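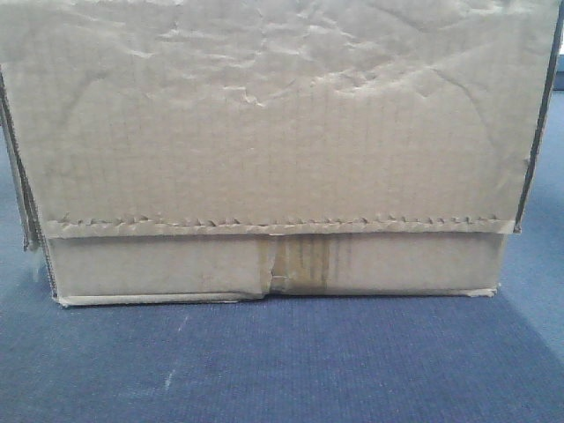
Larnstead Carton, Plain Brown, Refurbished

2021-08-04
By Corina Strebel

We love a used box! The Larnstead is plain brown corrugated cardboard, and the refurbished ones cost less than new because they've already been out in the world. Expect creases, dents and scuffed paper, and on some boxes a ragged zigzag edge where the facing paper has been cut or torn. None of that bothers a stack of sweaters or a winter's worth of board games, and it takes a marker pen just fine.

Nadja Hubmann checks each carton before it goes back on the shelf. She presses the corners, looks at the base and flattens anything that has gone soft (those go to the pulp bin). Surface wrinkles stay in. If you want smooth board for a gift, order the new Larnstead and leave these for the attic — they'll be happy up there.

Sold in bundles of 20. Shipped flat, tape not included. Color varies from light tan to a grayer beige, sometimes on the same box.

Packing it

Fold the long flaps last and run one strip of tape down the seam, then a second across each end. Books should go in a single layer with something light on top. We filled one with bedding, three pillows and a quilt, and it closed without a fight. For plates or glass, please get the double-wall Thambiah, it's a much stiffer carton and worth the extra.

Keep them off damp floors. Carpet or a dry board is good, bare concrete in a basement is not, especially by December.

Returns

Unused bundles can come back within 30 days, still strapped. Boxes you've finished with can come back any time, flat, with the tape pulled off if you can manage it. Hermine Danzer runs the returns desk and will take other makers' cartons too, as long as they're clean.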